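Clonen (track robot)

Clonen is a four-wheeled ground robot used for lane-following work on outdoor running tracks. It was built by the Zustenach workshop and is kept at Fondstead, where its setup and upkeep are the job of Rimantas Sepp. The robot steers by the painted lane lines, and most of its maintenance concerns the forward camera, the mount that holds it and the settings that separate white paint from red surface.

Site

Clonen runs on a reddish-brown track with white lane lines and a strip of grass along the far side. The robot is started on a curved part of the track, where the lines spread apart close to the camera and draw together farther off. A curve shows up mounting errors that may pass unnoticed on a straight. 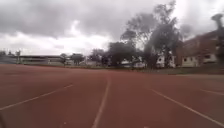 Camera setup

The camera sits low at the front of the chassis on a Mykhailiuk bracket, a folded steel part with two slotted holes. It is set level with the robot parked on flat ground, then tilted until the horizon falls near the middle of the view. The two bracket bolts are tightened in turn, a little at a time, as tightening one fully first tends to twist the plate.

Exposure is set by hand. Automatic exposure was dropped in February, after the software kept darkening the track whenever the sky brightened. Under heavy cloud the starting value is 1000, and the operator raises or lowers it until the nearest line stands out from the surface.
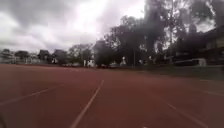
Worn paint is the second thing to allow for. The line finder gives each stretch of paint a score, and anything below 347 is ignored. A lower limit picks up scuffs and pale patches in the surface. A higher one loses the faint lines – and with them the lane width, which the steering needs on a bend.

The upper part of the picture is masked before the line finder runs. White vehicles and pale walls beyond the grass can otherwise score as highly as paint. The mask is stored as a single height and has to be set again each time the bracket is moved.

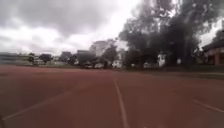
Focus is checked last. The lens has a locking ring that works loose with vibration, and soft edges on distant objects are accepted as long as the near end of the lane line gives a steady reading. If the reading wanders, the ring is backed off, reset and marked with a dab of paint.

Routine care

The lens is wiped with a dry cloth before each outing. Wheel bolts are tightened after every 13 laps and the drive belts are changed at 2000. Grit collects behind the front wheels and is brushed out with the battery removed.

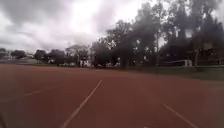 A tilted horizon usually means a bent bracket or one soft tire. Tire pressure is checked first, then the bracket is laid on a flat plate and replaced if it rocks. Bent brackets are not straightened, as the steel cracks at the fold. After a replacement the whole camera setup is repeated from the leveling step, and the old mask height is deleted from the settings file.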